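How many recordings before a hand-held gripper policy stops getting lost?
Posted 8/1/21 in Data Collection Help

ustcombe_tinkerer
Hi everybody, and thanks in advance for reading all this! I've been gathering examples with a hand-held gripper so our arm can learn to pick up small packets and set them in a tray. I have 100 recordings, all made at one table, and the policy does fine there. Move the table to the other side of the room and it wanders off like it forgot what it came for. Do I need more recordings, or different ones? I'd hate to do 800 of the same thing and find out I was wrong.

lestik_fan
More data always helps. We use Lestik for sorting our clips and it's been good. Just keep recording.

wysocka_bench
I'd gently disagree with the reply before mine, having been exactly where you are last November (and having worn out my wrist getting there). Another pile from the same table mostly teaches the same table. What helped us was moving after every 24 recordings: new spot, new height, and a different person holding the gripper if you can talk somebody into it. 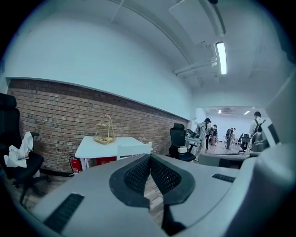 Variety in the background was the part I kept skimping on, and it's the cheapest thing to fix. I used to wait until the office cleared out and record against a plain wall, very tidy, and the policy got fussy about everything else. Now I start wherever I happen to be standing, with people over by the desks, a brick wall down one side, the snack basket on its white table and the ceiling light on. Do keep the mesh pads in view the same way every time, though, so the gripper itself stays constant while the room changes.

Oh, and hold back 2 locations you never train on, so you have somewhere fair to test. I keep mine in a folder called Uster, for no good reason at all. Good luck, and do come back and tell us how it goes!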